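Two-handed demos with hand-held grippers: does the second view help the policy?

zedine_k wrote:
I try to reproduce the bimanual result from the Natville report. One person holds both grippers, and the policy is trained only from the fingertip cameras.
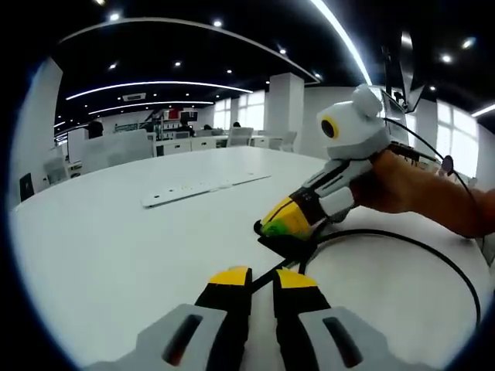
My question is about what to give as input. The report feeds both wrist views to one encoder. I did it with 12 demos per task and the policy learned to follow the other gripper instead of the object. When the other gripper stops, mine stops too. Has somebody seen this?

nonda wrote:
Yes, I had the same. Mask the other gripper in each view before training. With masks I went from 3 successes to 12 in 19 trials, same checkpoint age, same table.

vestergaard wrote:
I don't agree with masking. In a handover the position of the other fingertip is the information you need. If you remove it, the policy must guess. I would first collect more demos where one hand waits and the other one moves.

nonda wrote:
For handover, ok. But zedine_k did not say handover.

zedine_k wrote:
Sorry, I should have written it. There are 2 tasks, one is a handover and the other is placing a cable. The problem is worse with the cable.

Arnar Ásgeirsdóttir wrote:
Please check also the time alignment between the two streams. We lost most of March on this. Our left stream was late by 2 images, and the policy copied the right hand because it was always a little ahead. After we corrected it, the copying became much weaker, without any mask.

vestergaard wrote:
This is a good point and cheaper than my proposal.

zedine_k wrote:
Thank you, I did not check it. I will align the streams first and train the cable task again with no mask, then with mask. Nonda, do you fill the masked area with black or with noise?

nonda wrote:
Black. Noise was worse for me, but I tried it only on one task.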